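Kutent K2 Stage Keyboard — used, one owner

I've finally listed my Kutent, the synth I dragged to every Givthorpe gig we played. It has 14 patches of my own saved in the back bank, mostly buzzy leads and one very silly choir, and I'll leave them on unless you'd like it wiped. The keys feel great, the colour's faded a bit on the left end, and the pitch wheel was replaced in February.
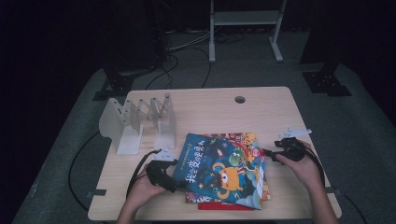 White expanding book holder and picture books on the table.

Price is $2950 with the Fandby hard case, or take $600 off if you've already got a case you like. It weighs 18 kilos — bring a mate! I run mine through a Schumacher DI box, but that's staying with me, sorry. 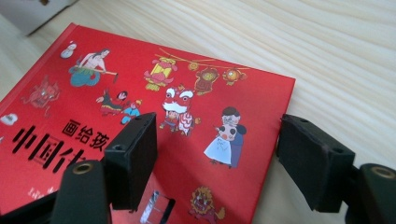 Red hardcover with cartoon festival pictures.

Pickup from Givthorpe, and you're welcome to plug in and make a racket before you decide. Power supply and sustain pedal included, no manual. I'm away until 2nd October, so messages before then might sit a while.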